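Folding bench news from Skeltby

Quick one from the linen side before the June issue goes off. As most of you know the towel folding trial with Skirnell is still going, and a few people on earlies have asked what it means for them, so this is where we are.

The arm works on grey hand towels only for now. Bath sheets and anything with a fringe stay with us. We send 850 pieces through on a normal day and the arm gets a batch of 50, so please don't panic, or get your hopes up.
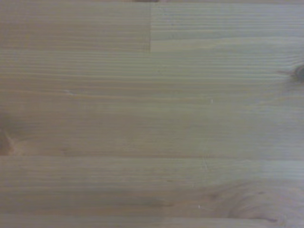
Bench rules first, as they've slipped. Nothing gets left on the pine top between runs, no mugs, no pens, no clipboards. Wipe down every time. Even a few white specks on the boards, bits of fluff or whatever, and they end up on the next towel and it goes back round the wash. Dry cloth only please, no spray. The Furneta people who supplied the table were quite firm on that.

Now jobs. No one's hours are changing. What does change is who stands where. Two from each shift will be shown how to start the arm, stop it and clear a bad fold, and that's 30 minutes of training, paid, at the end of a shift. Names on the sheet by the door. If your wrists or shoulders are playing up put that next to your name, you'll go to the front of teh queue. 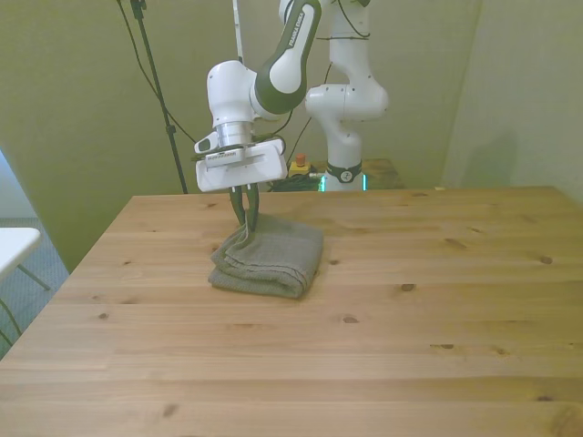 The training covers the stop button too and everyone does that bit, even if you never go near the bench otherwise. Six of you have done it so far. Need the rest.

Moans so far: it's slow (yes), the radio has to be lower so you can hear the beeps, and the trolley route past the bench is tight. Bhatia are coming to look at moving the racking back which should sort the trolleys. Radio is still being argued over.

More next time, hopefully with a decison on the tea towels. Questions to the linen office before 2pm, after that we're loading.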